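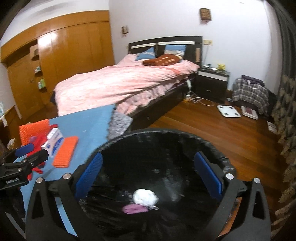
Papelera con bolsa de plástico negro.

Tristurow, mayo de 2001. La asociación Karnura pone en marcha un programa contra el matrimonio precoz en el distrito de Srithong, donde muchas niñas dejan la escuela al ser prometidas por sus familias. El programa empezará en junio en 17 aldeas y tendrá una duración de tres años.

Las uniones acordadas antes de la mayoría de edad siguen siendo frecuentes en la zona, aunque la ley no las reconoce. La costumbre se mantiene sobre todo en las aldeas alejadas de la carretera. La dote aumenta con la edad de la novia y las familias con pocos recursos prefieren no esperar. Una vez casada, la niña pasa a vivir en casa de los suegros y rara vez vuelve a clase.
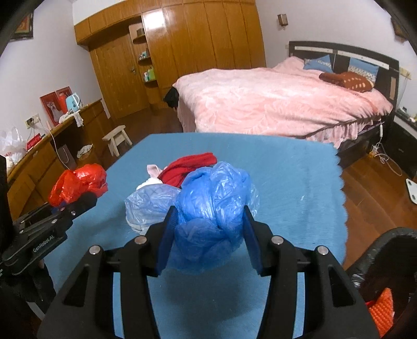
Karnura abonará los gastos escolares de 1000 alumnas, incluidos los libros, el uniforme y el transporte hasta el centro de secundaria. La ayuda se renovará cada curso mientras la alumna siga matriculada y soltera. En caso de que la familia anuncie un compromiso, dos mediadoras de la asociación visitarán la casa y hablarán con los padres y, por separado, con la niña.

También se abrirán cinco oficinas de consulta, la primera en la localidad de Multo. Atenderán por las mañanas, sin cita y sin coste, a menores y a mujeres ya casadas que necesiten orientación legal o médica. Las oficinas ayudarán además a inscribir los nacimientos, ya que la falta de partida impide demostrar la edad de la novia. 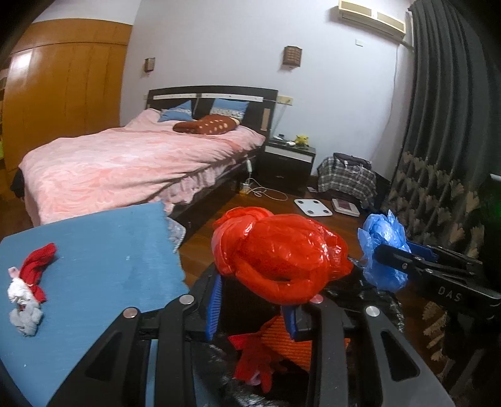

Una madre de Multo contó a la asociación que a ella la casaron antes de terminar la primaria y que no quiere lo mismo para su hija, pero que sus cuñados insisten y que sin la beca no sabría qué contestarles.

El plazo de solicitud de las ayudas permanecerá abierto hasta finales de junio. Los impresos pueden recogerse en las escuelas del distrito y en la sede de Karnura en Tristurow. Las familias que no sepan leer o escribir podrán presentar la solicitud de palabra ante el maestro de la aldea.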